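Einführung in die Servicerobotik
Handout zu Termin 3: Nachbereitung unseres Besuchs am Tag der offenen Tür in Cusatside
Stand: 07.11.2022

Liebe Kursteilnehmerinnen und Kursteilnehmer,

bevor wir mit dem Stoff weitermachen, möchte ich noch einmal auf unseren Besuch zurückkommen, denn ich habe selten eine Gruppe erlebt, die so hartnäckig nachfragt (Joanne Crabtree vom Labor hat mir das hinterher auch geschrieben, und sie meinte es als Kompliment!). Wer krank war, kann sich hiermit hoffentlich ein Bild machen.

1. Greifen im Regalfach

Vorgeführt wurde das Aufräumen am Regal, im Labor nach dem Projekt schlicht »Treloar« genannt. Das klingt harmlos, aber ein Fach ist für einen Greifer eine recht unfreundliche Umgebung: Oben, unten und an den Seiten sind Platten, und die Finger brauchen zum Öffnen eben ihren Raum. Denken Sie bitte an die Skizze von Yuto Hayashi an der Tafel, mit dem Anfahrweg schräg von vorn. 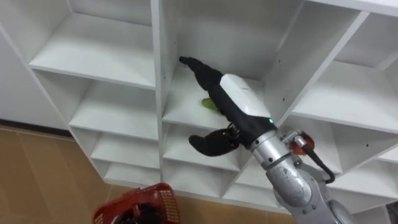 Greifer mit weit geöffneten Fingern am Regalfach, darin ein kleiner grüner Gegenstand.

Achten Sie auf die Stellung der beiden Finger. Der obere, längere reicht tief in das Fach hinein, der untere bleibt vor der Bodenkante. Überlegen Sie sich zu Hause in Ruhe, welche Folgen das für den Schließweg hat und wie viel Spiel zwischen Finger und Fachboden Sie selbst einplanen würden. Eine ganz weiße Umgebung hat übrigens auch für die Bildverarbeitung ihre Tücken, aber dazu kommen wir noch ausführlich im Kapitel über Segmentierung.

2. Der ganze Körper arbeitet mit

Callum hatte gefragt, weshalb man für so eine Aufgabe überhaupt Beine braucht, und wir haben darüber auf der Rückfahrt noch lange gestritten, was mich sehr gefreut hat. Ein fester Arm am Tisch hat natürlich seine Vorzüge. Sobald aber ein Korb mitgeführt wird, verschiebt sich der Schwerpunkt, und Stand, Rumpf und Arm müssen gemeinsam geplant werden. Vergleichen Sie dazu die Fußstellung und die Haltung des Arms, der den roten Korb am Griff hält.
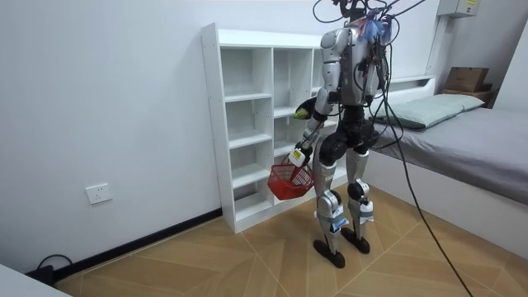
3. Aufgaben bis zum nächsten Mal

Skizzieren Sie die Kräfte am Handgelenk bei einem Korb mit einer Masse von 2000 g, einmal mit hängendem und einmal mit waagerecht gestrecktem Unterarm.

Beschreiben Sie auf höchstens 2 Seiten einen Greifablauf für ein offenes Fach. Stichworte genügen, Zeichnungen von Hand sind ausdrücklich willkommen.

Abgabe wie immer in Raum 2677 oder bei Jade Goodall im Sekretariat.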